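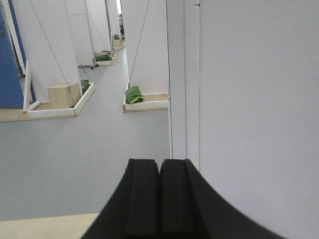

ゆび二本だけで本当に物がつかめるの、とアネリース・カウフマンから質問がきました。つかめます。だいじなのは、ゆびの数より力のかげん。

今、共同の工作室で「モーカム」というロボットの手を組み立て中。そのメモを、急いで書いておきます。

■ 手のしくみ
ゆびは二本。ひらく、とじる。動きはこれだけ。
モーターが一つ、まんなかで歯車を回します。歯車が二本のゆびをいっしょに動かすので、左だけ先に行く、ということがない。洗たくばさみより、ふすまに近いかな。右と左から、すーっとよってくる感じ。

■ ゆびの外がわ
黒くて、つやのない色。かたい金ぞくのままだと、つるつるの物がすべります。消しゴムで紙をおさえると動かないでしょう。あれと同じ。「まさつ」といいます。

■ 目はどこ?
手首に小さなカメラ。頭にはありません。
手が動くと、目もいっしょに動く。だから自分のゆびがいつも手前に大きくうつります。じゃまそうだけど、ゆびの先と物のあいだがよく見えるので、べんり。ただし、かべやはしらのすぐそばだと、そっちがわは白いかべばっかり。うしろもぜんぜん見えない。

■ 力のかげん
力は0から100までの数字で決めます。
さいしょ100でためしたら、紙コップがぺしゃんこ。20にしたら持てました。水を入れたら、こんどは20だとずるっと落ちた。むずかしい。
今は300回以上ためしたところ。うまくいった数字は、ぜんぶノートに書いてありまます。

■ やってみよう
親ゆびと人さしゆびだけで、とうふ、えんぴつ、ビー玉をつかんでみて。目をつぶると、もっとロボットの気もち。とうふはお皿の上でね。

■ ちゅうい
動いている手に、ゆびを入れない。ぜったい。さわるのは電げんを切ってから、おとなといっしょに。コードをふまないことも。

つづき:10月に「フィヴァッハ」という新しい歯車を入れるよてい。音がしずかになるはず。まだとどいてないけど。

さいしゅうこうしん:10月
おといあわせ:プロキメック工作室 子どもページ係
© プロキメック工作室
ページの上にもどる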